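Reusing the flat mailer boxes: what we learned since September

By Alaric Schumacher, packing room

Dear members,

Carola Petersen asked me to write something for the newsletter about the cardboard boxes, because many of you have asked at the counter why your order of seeds came in a box that was clearly used before. I write slowly in English, so please be patient with me. I will try to say everything in the right order.

First the facts. Our seed and bulb exchange sends out small parcels, and until the end of the summer we bought new boxes for all of them. They are the shallow kind, with a lid that is part of the box and a tab that goes into a slot. In the trade they are called mailers. We bought them in bundles from Drilberg, and they were good boxes, I have no complaint. But in the same weeks the members brought us back the old ones, and these were standing in a pile behind the door of the packing room until the pile fell over on Lyle Lindgren. He was not hurt. After this we decided in September to use the returned boxes again, as long as they are still strong enough.

Up to now we have received 158 boxes back. Of these, 115 were good enough to go out again. The rest went to paper recycling, or to Esperanza Thibodeaux, who lays them flat under the mulch in her garden in Surno and says the weeds do not come through.

How we check a box

I was asked to describe this exactly, so that the people who help in the packing room all do it the same way. At the beginning each of us had a different opinion of what is a good box. Jalen Zamora kept nearly everything and I threw away too much. Now we have agreed on the following.

Start with the corners. Press each corner with the thumb. A good corner pushes back. If it is soft like bread, the box has been in the rain at some time and it will not carry weight on top of it. It does not help that it feels dry today. Soft corners always go to recycling.

Then look at the fold between the back wall and the lid. This is the place which gets tired first, as it bends each time the box is opened. If there is only a line, fine. If you can see light through it, put a strip of paper tape along the whole fold, on the inside. If it is torn for more than the width of two fingers, let it go.

After this, the tab. The tab on the front of the lid must go into its place and stay there when you turn the box on its head. Many tabs have a bend in the middle from people who opened the box from the wrong side. You can often flatten such a tab by laying it on the table and rubbing it with the back of a spoon. I know this sounds like something from a grandmother, and it is in fact from my grandmother, who did it with the boxes for her Christmas cookies.

The last thing is the outside. Marks are allowed. This was our longest discussion. Some of us felt that a member who pays for the postage should get a clean box, and I understand this feeling. But a dark mark or a rough place where a label was pulled off does not make the box weaker, if it is only the top paper that is gone. Put your fingernail in the rough place. If you feel the waves of the inner layer, cover it with the new address label. If you do not feel them, leave it alone.

How to take off an old label

Please do not pull the label fast. When you pull it fast it takes the brown paper with it, and then you have the hairy place that everybody dislikes. Warm the label first. A hair dryer on the low setting is enough, held a hand's width away, and then you lift one corner with a butter knife and go slowly, flat along the cardboard and never straight up. If the label still does not come, stop and cover it with a new one. The old barcode must be covered completely or crossed out with a thick black pen, both ways. We had one parcel that traveled to its new owner in Tillman by way of its old owner, and the tulips were eleven days on the road.

Opening the box without destroying it

Now I come to the part that concerns all members and not only the helpers. Most of the damage that we see was done in the kitchen of the person who received the box. I do the same at home, I take the first knife from the drawer and I go in. Please try it in this way:

Cut only the tape, and only at the front. The blade should come out just a few millimeters.

Put your fingers under the two front corners of the lid and lift both together. If you lift only one side the lid twists, and the small flaps at the sides get caught and tear.

When the lid is a little open, look where the side flaps are. They sit inside the walls and they want to come up with the lid. Let them. If one is stuck, push it free with a finger from the inside.

Only then open it all the way. 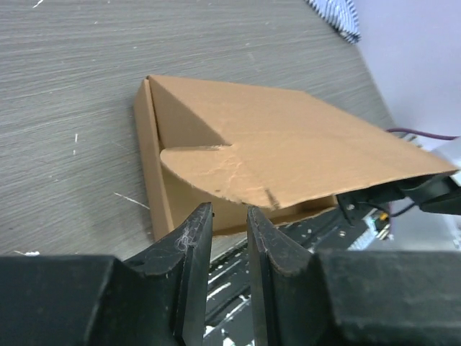

Lid partly lifted, with the tab and a side flap showing. The small scuff and the scraped patch near the edge are of the sort we accept.

To close it again you do the same steps backward. The side flaps go in first, then the front edge, then the tab. If you force the tab while a flap is still outside, you get a bent tab, and we are back at the spoon.

How to send them back to us

You can bring the boxes to the counter during the normal hours. Please leave them folded in their shape if you bring one or two. If you bring more, open them out flat and tie them with a string, at most 17 in one bundle, because a thicker bundle does not fit on the shelf under the window. Please do not use tape to hold the bundle together. Every piece of tape has to come off again and usually it takes something with it.

Please take out the filling. Paper filling we are glad to have, in a separate bag. We do not need the plastic air cushions and we have no place for them. Lyle would also like me to mention that soil must be shaken out before, preferably outside.

We can take shallow mailers of every size up to the length of a forearm. Large moving boxes we cannot use. Boxes that contained food we can use only when they have no smell and no grease, and this includes the coffee boxes from Grotimum, which many of you seem to have. They are very strong boxes but the smell stays a long time, and one member wrote to us that her sweet pea seeds arrived as a mocha. If you have such a box, leave it open on a balcony for a week or so and then smell it again.

Questions that came in

Is it really cheaper? Yes, although less than I thought at first. We pay for the paper tape and for more labels. Carola has made the calculation and she will show it at the winter meeting, so I do not want to say a number here that she must later correct.

Can a box be used a third time? In my experience yes, if the fold was taped the first time we repaired it. We make a small pencil line on the bottom each time a box goes out. The record until now is 6 lines, on a box which by now must know the post office better than I do. It came back again last week and I have put it aside for the meeting.

Can I ask for a new box? You can. If the parcel is a present, write "new box" in the comment field of the order and we will take one from the Drilberg bundle. There is no extra charge for this.

What about the tissue paper around the bulbs? We use it again too, but only when it is clean on both sides. Jalen irons it. I have told him it is not necessary.

Help wanted in the packing room

Before the winter orders we need two more pairs of hands, mainly for checking and taping. You sit at a table, it is warm, there is tea. You should be able to stand up sometimes to reach the upper shelf. If you have your own folding bone or a flat spoon, bring it with you, we have only one of each and there is sometimes a small queue. The next packing session is 2018-11-03, starting after lunch and ending when the shelf is empty. Tell Carola at the counter if you can come, or leave a note in the box by the door (a used mailer, with a slot cut in the lid).

One correction to the last newsletter: the paper tape must be made wet before you use it, on the dull side and not on the shiny side as it was printed. Several of you wrote to say that it did not stick. I am sorry for this, the mistake was mine.

With friendly greetings from the packing room,
Alaric Schumacher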